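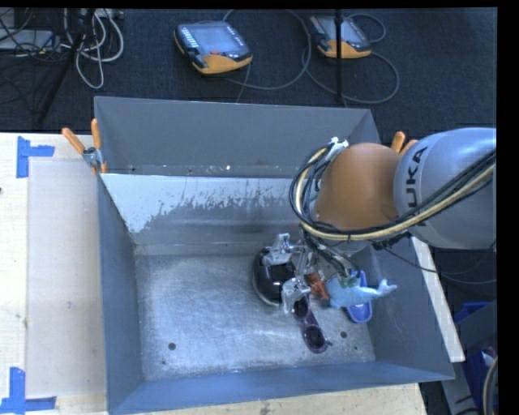

Why does the planner report a valid grasp and then refuse to plan the approach?
Because the two checks use different collision models. The grasp scorer tests the finger volumes against the segmented point cloud and nothing else. The motion planner tests the whole arm, including the cable envelope, against the bin mesh plus the cloud. A candidate can pass the first and have no inverse kinematics solution that passes the second.

Oct 10, 2021
Bin picking notebook, Koskela cell

Carrying on from the last entry. Ulirano is the grasp proposal node, Jirnano is the motion side, Mokska is the logger and replay tool. Branch is approach-filter in all three.

State at start of day: master on Ulirano and Jirnano, old bin mesh, timeout at 400 ms per plan. Replayed the stored set in Mokska first to get a baseline before touching anything. The set is 2,155 proposals, all recorded on the cell with mixed objects, each with the cloud, the joint state and the full candidate list. Baseline numbers are in the results folder under the commit hash. Not copying them here because the failure categories are wrong (see below) and somebody will quote them.

Failure categories. Jirnano returns one code for "no IK", "IK found but start or goal in collision" and "planner timed out". Mokska then files all three as PLAN_FAIL. Split them. The code was already distinguished internally and got flattened in the response message, so the change is four lines plus a message rebuild. Old logs can't be recovered by reading them; they have to be replayed. Added a flag to Mokska to refuse mixing old and new message versions in one report.

After the split, most of the rejected candidates near the walls are goal-in-collision. Timeouts are a small group and nearly all of them have the wrist turned so that the cables come round on the wall side. The no-IK group is spread over the bin floor with no pattern I can see by plotting.

Bin mesh. The walls slant outward and the mesh has them as flat slabs with 40 mm of padding on each side. Padding was put in when we did not trust the bin pose. It eats a strip of usable floor along every wall. Rebuilt the mesh with the walls as separate convex pieces and the padding as a parameter per piece, default 12 mm. The inner sloped panel at the back is now its own piece too. In the old mesh it was merged with the back wall into one hull, which filled in the wedge between them. Harmless for grasping, but it made the retreat path longer than it needs to be.

Clamps. They were missing from the collision world altogether. Added two boxes on the rim, sized generously, handles included. They move whenever the bin is taken off the table, so the boxes go in the cell config file and not in the mesh. TODO: check at startup that the config is newer than the last bin calibration, and warn if not.

Table reference. The tape corners are good enough to put the bin back by hand but not good enough to skip calibration. Leaving the calibration step as mandatory.

Cable envelope. Currently a capsule fixed to the wrist link. The real bundle hangs and shifts with joint angle, so a fixed capsule is too big in some poses and too small in others. Tried three things:

1. Capsule radius down from 60 mm to 45 mm. Clears many of the wall-side failures in replay. Don't like it. The replay has no idea where the cables are, so fewer reported collisions says nothing about fewer real ones.
2. Two capsules, one on the wrist and one on the link before it, with the radius kept at 60. Planning got slower and the results near the walls are close to the baseline.
3. Kept the single capsule and added a soft cost on wrist rotation, so that solutions with the bundle toward the middle of the bin come first. If there is no such solution the others are still tried.

Going with 3. It needs no change to the collision model and the worst case is the same as today. The cost term is a quadratic on the distance from a preferred wrist angle, and the preferred angle is computed from the grasp position relative to the bin center. At the exact center it is undefined, so I return the current angle there. First version returned zero, which gave a full wrist swing for any grasp near the middle. Fixed, with a unit test.

Order of checks. This is the change that matters for the question at the top. Ulirano ranked by grasp score and sent only the first candidate. On rejection it re-segmented and started again, often proposing the same grasp with a slightly different score. The loop could go on until the retry limit. Now:

Ulirano sends the top 40 candidates as one list.
Jirnano runs IK and a goal collision check on each, no path planning yet.
Survivors keep their order by grasp score.
Path planning starts on the first survivor and moves down on failure.
If the list is exhausted, one reply goes back with a reason for every candidate.

The IK and collision pass is cheap compared with a failed plan. Timeout per plan stays at 400 ms for now.

Perception problems noticed along the way, not fixed today:

– Bare metal gives holes in the depth and phantom points around the reflections. The floor plane fit survives it but the cluster step sometimes makes a small object out of nothing. Ulirano should drop clusters with no height above the plane.
– Dark glossy surfaces lose most of their depth. For a rounded black object we tend to get the rim and little else, and the scorer then likes grasps across empty space. Same with dark lenses on glasses.
– Objects in contact get merged. A soft toy lying on top of a rigid part comes out as one cluster, and the proposed width is for the pair. Color would separate them in most cases. The color channel is there in the message and we throw it away in the first filter.
– Finger model in the scorer is a pair of solid boxes. The real fingers are thin enough that we reject grasps that would fit between neighboring objects. Measured mesh exists from March, just never hooked up.

Ran the replay again with all changes on. Goal-in-collision is well down, no-IK is unchanged as expected, timeouts are nearly gone. One regression: a group of candidates close to the clamps used to pass and are now rejected. I checked a handful in the viewer. Correct rejections, the wrist goes through the box.

Replay is not the cell. It uses the recorded clouds, so a changed approach never changes what the next cloud looks like. Runs on the arm are next, at reduced speed, with a person on the pendant, and the old branch kept on the controller PC for a quick switch back.

Open:
– startup check on the config date
– per-candidate reasons make the reply large, look at whether Mokska should compress it
– padding of 12 mm is a guess, derive it from the calibration residual
– is the preferred wrist angle still sensible for side grasps? I only thought about top-down ones
– merge order: message change in Jirnano first, then Mokska, then Ulirano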